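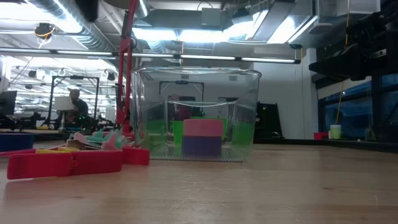 Pink and purple pieces stacked in a clear plastic bin on the bench.

Pavodon Two-Arm Bench Station
Made by Brerkix, Sirkovdale
Tabletop sorting, packing and tidying

Can a machine put things away yet? We get asked this more than anything else, and the reply changes every few months, which makes it a lovely thing to be working on. The Pavodon is our bench station for people who want to find out for themselves: small workshops, college departments, packing rooms, and the odd very keen household with a spare table.

It has two arms, each with a two-finger gripper and a small camera at the wrist, so the station can look closely at whatever it is about to pick up. You show it a job by guiding the arms through it by hand. After enough goes it has a try on its own, and you can stop it, correct it and let it carry on. The first time it puts something down exactly where you would have put it is a real treat (we still cheer).

What it does well now
Picking up small, firm things from a table and dropping them into an open bin. Blocks, rolls of tape, pens, plastic parts and boxes up to the size of a tea packet all go nicely. Placing one object on top of another is good too, provided the lower one is flat and doesn't slide about. It will sort by colour all afternoon.

What it does some of the time
Clear plastic is still hard. The cameras look straight through the wall of a bin and pick up reflections from the ceiling lights, and the gripper can come down a little short of the rim. Moving the lamps helps a lot, and so does a strip of coloured tape along the edge. Sticky notes and single sheets of card are hit and miss. Things lying in a heap come out one at a time on a good day and in twos on a bad one.

What it can't do yet
Fold a fitted sheet. Wash up a greasy pan. Find the other sock. It also can't tell rubbish from something you've just put down for a minute, so tell it what to leave alone before you start. If you need a bench cleared quickly, a person is still a good deal faster.

Specification
Arms: two, table mounted
Gripper opening: 100 mm
Lift per arm: 500 g
Highest placing point above the table: 300 mm
Run storage: 4,000 recorded runs
Software: Ramalho, included, with updates downloaded when you ask for them
Emergency stop: wired, one each side

In the box
Both arms, two wrist cameras, table clamps, power supply, cables, spare fingertips and a printed setup guide. You supply the table. A plain wooden top works very well, but avoid glass.

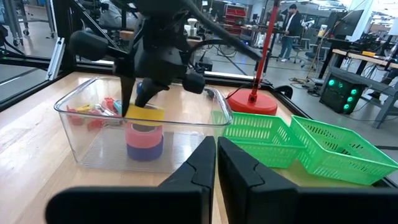
Can I leave it tidying while I'm out of the room?
Please stay nearby. The station pauses when it meets something heavy or stuck, but it won't notice a cup being nudged towards the edge, and a person within reach of the stop button is part of the setup.

Care and spares
Wipe the fingertips with a damp cloth after dusty jobs and check the clamps before each session. Fingertips wear down and are sold in pairs. The wrist camera covers unscrew with the small key supplied, and spare keys can be ordered from the Sirkovdale workshop along with longer cables.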